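23/10/2012

So I finally got to spend an evening with the Vunodden fire crew, and wow, what a group! Yoga Chin, their training lead, let me tag along for a practice call at the old Hartono warehouse. They had hose on the ground in under 5 minutes. I timed it on my phone and I'm still grinning.

The crew has answered 573 calls since June, mostly kitchen fires and smoke alarms, plus one very stuck cat. Aisyah Pasaribu joined three months ago and already drives the big engine (I'm so jealous).

Two pictures, both with a red circuit board in them.

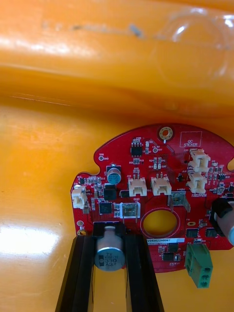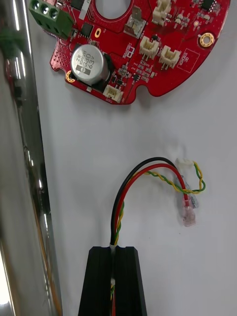

Anyway, the next open house is at the Mudura Street station and there will be roughly 15 folks on hand to show you the gear. Go try on a helmet! They weigh way more than you'd think. I'm bringing my nephew and a big tray of brownies for the night shift.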